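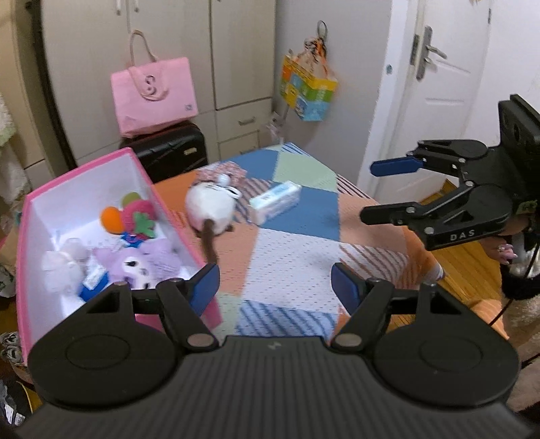 Toy sorting on the patchwork cover, with the left gripper open and the right one coming in from the side.

The segmentation mask on the cloth is where most of June went. I had been testing the grasp proposal code on a plain gray mat, and it did well there. On patchwork it treats every square as a candidate object. The seams give strong closed edges, the squares are near the size of a small toy, and the striped patches are the worst of the lot. The white patch in the middle scored higher than either of the white plush toys.

The first fix was depth. I fit a plane to the bed surface and drop anything less than 8 mm above it. This clears the flat patches but leaves the folds, and it also deletes thin packets lying flat, so the threshold is a compromise I don't much like. The fit runs on 300 points per frame with the box region masked out beforehand. Without that mask the box floor pulls the plane down and half the bed becomes an object.

The second fix was temporal. A proposal now has to survive 33 ms of camera motion with a consistent reprojection before the planner sees it. At our frame rate that is a single step, but it removes most of the flicker on the stripes - not all.

Erick Mohamedi rewrote the tracker side in Prunden, our small replay tool, so a run can be stepped back and forth with the masks drawn over it. He also found that the finger pads were being labeled as a toy whenever the jaws were wide open. The static gripper mask had been drawn with the jaws half closed. It is now generated from the jaw width at each frame, and the false label is gone in the replays I have checked.

Still open: soft toys in the box merge into one blob when they touch. Splitting on color works for orange next to pink and does nothing for white plush on a white interior. I have 284 frames labeled by hand for that case and will train on them once the loader stops dropping the last batch. The loader bug is in my branch, file reader.py, and I think it's an off-by-one.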